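Ticket: petition page, signatures not counted
Opened by: Waqas Zaidi, Sinstead Residents for Open Council
Status: waiting for supplier

2026-08-16, 09:40
Our petition against the closed council meetings shows 1,705 names on the public page, but the export file has only 1,606. The difference is 99. The council clerk accepts only the export, and we need 3,000 names before a debate is given.

10:15, Hina Paracha (Selier support)
Please tell me if the missing people have something in common. Did they all confirm by e-mail?

10:52, Waqas
Yes, all are confirmed. I compared the two lists by hand. Every missing person has a postcode in the Plalldale ward, which was moved to our district in January.

11:30, Hina
Thank you, this helps. The export still uses the old ward list. I loaded the new one on the test copy.

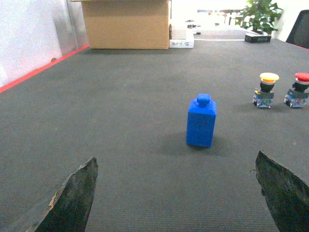 12:05, Waqas
On the test copy I get 1,705, so the number is now correct. Can you do the same on the live page? Some councillors already say that we invent our numbers, and I would not like to give them a reason.

12:20, Hina
Passed to Aishwarya Sastry for the live change. Please do not close the petition until she replies.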